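Introduction to Public Administration
Handout for Session 4: How an agency makes a rule
Prepared by Chrysanthi Tzavaras

Please read this handout before Tuesday. We will not repeat the basic terms in class, we will use them.

Where we are in the course

In the last session we looked at how a legislature gives a task to an agency. The law is often short on this point. It may say that the agency "shall set standards for the safe storage of grain" and then it goes on to another matter. Somebody must decide what a safe standard is, for which buildings, measured by whom and starting when. This work is called rulemaking, and in the United States it follows a procedure which is mostly the same for all federal agencies. The main source is the Administrative Procedure Act of 1946. In your notes you can write APA.

Some words we need

Statute: a law passed by the legislature. Congress passes statutes, agencies do not.

Rule or regulation: a general requirement written by an agency under the power that a statute gave to it. In this course I use the two words with the same meaning.

Order: a decision of the agency in a particular case, for example to take away one company's license. An order is the result of adjudication and we come to it in the next session.

Guidance: a text in which the agency explains how it understands a statute or a rule. Guidance is not supposed to create new duties. In practice many companies follow it as if it did, and this is a source of conflict.

Docket: the public file of one rulemaking. It holds the proposal, the studies, the comments and some of the correspondence.

The usual path (informal rulemaking)

It is called informal but students should not imagine something relaxed. The word means only that there is no hearing similar to a trial. The other name, notice-and-comment, is more helpful.

First comes the preparation inside the agency. The staff collects data, talks to the industry and to other groups, and writes a draft. From outside we see little of this period, and it can last for years. If the rule is a significant one, an executive agency normally sends the draft to the Office of Information and Regulatory Affairs, which belongs to the Office of Management and Budget. Independent commissions have historically had a different position here, and we will discuss why.

Then the agency publishes a notice of proposed rulemaking in the Federal Register. The notice must mention the legal authority, and it must give either the text of the proposed rule or a description of the subjects and issues. Most agencies print the full text, with a long introduction called the preamble. Students often skip the preamble. Please don't do it — the reasons are there, and the courts read it.

After this the public may send comments. The APA does not fix a number of days for it. Periods of 30 or 60 days are common, and for a complicated rule it may be longer. Any person can comment, also a person who is not a citizen, also a company, a town or another agency.

The agency reads the comments and must respond to the significant ones. It does not need to agree with them. It does not count them like votes either. If 1,000 people send the same letter, the agency may answer that letter one time. A single comment showing an error in the calculation can be much more difficult for the agency than all the others.

At the end the agency publishes the final rule, with a statement of its basis and purpose. In general the rule cannot take effect earlier than 30 days after publication, but there are exceptions.

A case to work with: the Morin proposal

For the exercise we use a state agency, the Morin Board of Weights and Storage. Its procedure is close to the federal one, with small differences that I have taken out. The board proposed that every commercial storage building must have its air sensors tested 4 times per year by an outside laboratory. Before, 2 tests were enough and the owner could do them himself.

Two comments from the docket are in your reader. Gerrit Oosthuizen writes for Trister, which owns storage buildings in the north of the state. He says that there are not enough laboratories and that the closest one, Nilton, already has a waiting list. Karine Gill writes as a former inspector. She supports the outside laboratory but thinks that the number of tests has no reason behind it, and she asks which data the board used.

Read them slowly. Notice that Mr. Oosthuizen speaks of cost and capacity, and Ms. Gill speaks of evidence. The board answered the first comment on three pages and the second one in a single sentence: "The board considers the proposed frequency appropriate." Keep this sentence, we will need it when we arrive at judicial review.
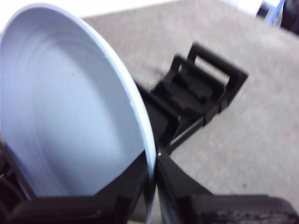

What can happen in court

A person who is harmed by a final rule can often ask a court to examine it. The court may set the rule aside for several reasons. The agency went outside its statute, or it did not respect the procedure, or the rule is "arbitrary and capricious." These last words come from the APA, and they cause a lot of trouble to students who learned English as I did, from a dictionary. They do not mean that the agency was in a bad mood. They mean that it did not examine the relevant facts, or did not give a reasonable explanation for its choice.

There is also the question of the logical outgrowth. The final rule can be different from the proposal, otherwise the comments would have no use. But it must be a change that an interested person could have expected from the notice. If it is a surprise, the agency should publish a new notice.

For the seminar

Write one page, from the side of the board, which answers Ms. Gill's comment properly. You may suppose any data that the board could realistically have, but say clearly what you supposed.

Réjean Dufour and Joelle Akl will lead the two seminar groups. The lists are on the course page, and if you want to change group you write to them and not to me. Bring the page printed. The optional reading on the Zovero licensing dispute belongs to the next session, so you can leave it for now.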